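Gripper comparison, bench 2 – pre-run safety checklist with comments
October 23, 2026. Filled in by Chie Katayama, second check by Takumi Noguchi. 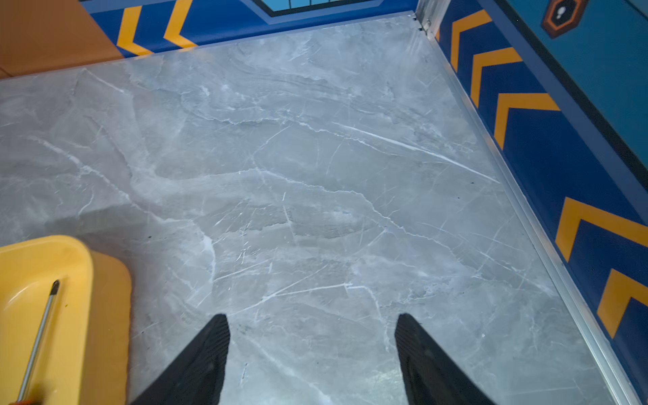

The Cistlow fingers go first, then the Furine set on the same arm with the same controller settings. Complete the list again after the swap.

**Arm and controller**

- [x] E-stop tested at the pendant and at the door
- [x] Speed limit on for manual moves
- [ ] Cable slack at full wrist rotation. *Tight near the end of travel. Noguchi to move the clip before the Furine run.*

**Fingers**

- [x] Mounting screws at marked torque
- [x] Ridges clean, no chips at the tips
- [x] Fingers open fully on command
- [x] Height stop set to 6 mm above the surface. *Was 10 on the last sheet. Too high for thin shafts.*

**Work area**

- [x] Marble-pattern top wiped down. *A few dark specks left. Wipe again.*
- [x] Screwdriver in the yellow tray
- [ ] Tray taped down. *Oda wants it free to slide, Katayama wants it fixed. Fixed for now – same for both grippers.*

**Camera**

- [x] Both fingertips in view when open
- [ ] Glare. *Some on the marble. Try the lower lamp setting.*

Two open items must be closed before power-up: cable and tray. Glare can wait. Log under run 118.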